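Automation Review Group
Minutes of the meeting of 2022-05-03

Present: five members; the chair presiding. Apologies had been received from one member. A representative of Darkura attended for items 3 and 4 only and withdrew before item 5.

1. Minutes of the previous meeting
The minutes were approved with one correction. Under item 4, "lease" should read "rental with option to purchase."

2. Matters arising
The insurance question raised by the Girkness site remained open. The chair had written to the insurer a second time and would circulate the reply when received. The spare key for the equipment cabinet had been returned.

3. Review of the Pistivow kit
The group received the report on the Pistivow hand-held gripper kit, offered by Darkura to organizations that wish to record handling tasks for later use in training automated systems. The kit under review was made up of the hand-held gripper, a camera mount, a carrying case, recording software and access to an online support service.

The representative stated that the gripper is meant to be used by staff with no technical background after one short training session. Members who had used it agreed that the basic motion was easy to learn. Two members reported that their grip became tired during longer sessions, and asked whether a lighter version was planned. The representative said that no date could be given.

The trial had been limited to the handling of clothing and other soft goods, as agreed at the March meeting. The report listed 3,214 recordings submitted across the two sites, of which 146 had been rejected by the software.

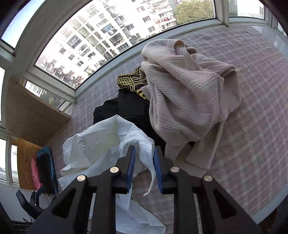 Members discussed the rejected recordings at some length. The report grouped them under a single heading, "quality," and the group did not find this sufficient. It was asked whether a rejection could be traced to the lighting, to the type of fabric or to the way the operator moved. The representative undertook to supply a breakdown by cause.

One member noted that the printed guide says very little about knitwear and gives most of its space to towels. Another considered the guide acceptable but asked for larger type.

4. Cost and terms
The proposal covered 6 kits, with support for the first year included. Replacement finger pads would be charged at 500 per pack, before tax. The group considered this price high and asked for the expected life of a set of pads to be put in writing. Ownership of the recordings was also discussed. The current wording allows Darkura to keep copies after the contract ends, and members were not willing to accept it as written.

The representative was thanked and left the meeting.

5. Comparison with other offers
A written offer from Jaunzems had been received too late for full review. It was noted that the offer includes on-site training but leaves out the recording software. The item was deferred.

6. Decisions
Agreed: that the trial of the Pistivow kit be extended to the end of September on the present terms.
Agreed: that no purchase be made until the breakdown of rejected recordings and revised wording on ownership have been received.
Agreed: that the Girkness site keep its kit for the extended period.
One member asked that a preference for a shorter extension be recorded.

7. Actions
Chair: to write to Darkura on items 3 and 4.
Secretary: to circulate the Jaunzems offer to all members.
Site leads: to keep a written log of pad changes.

8. Any other business
The room booking for the next meeting had been moved to the second floor. There being no further business, the meeting closed at 4:20 p.m.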